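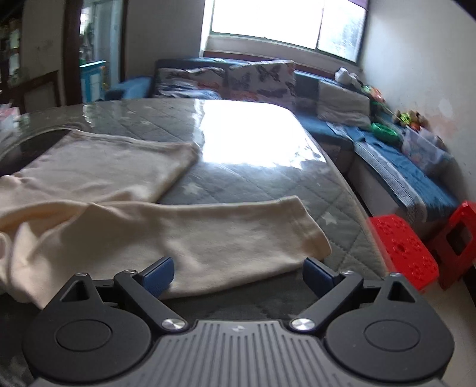
Front room, August. Sorting and folding before the Asholm clothes swap – Anikó wanted a page for the people who couldn't come round, so a quick one. Typed in a rush, sorry, will tidy later.

**On the table**

Cream one, still to be folded. Soft, creases if you so much as look at it. Legs or sleeves in first, then in half, then in half again. Hem flat or it goes lumpy in the pile.

Starry quilted cover under the clear plastic – the plastic stays on please. Botond put a warm iron down on the last one and we had to bin it. Ironing in the kitchen only, on the board.

**Sofa**

Blue sofa, butterfly cushions along the back. Cushions are NOT for the swap, two people have asked allready. Same goes for the blanket with the stripy edge.

Toys and the storage box – staying put until Heather MacAulay has been through them. She is taking some to Forik, the rest go back upstairs. Green tub as well.

**Where things go**

Baby and toddler – bag by the door. Grown-up tops and trousers – folded, hall shelf, light colours at the top. Anything with a stain or a missing button goes to Győző, he has the sewing tin and a bit more patience than me.

Last year's swap got through 215 pieces and the hall was a mess by 5. This time folded stuff only, no carrier bags tipped out on the floor.

Doors open at 2. Bring hangers if you have them, wire ones are fine. Žydrūnas has the van so ring him if your bags are to heavy to carry – he'll do the Prallia side first, then Pap.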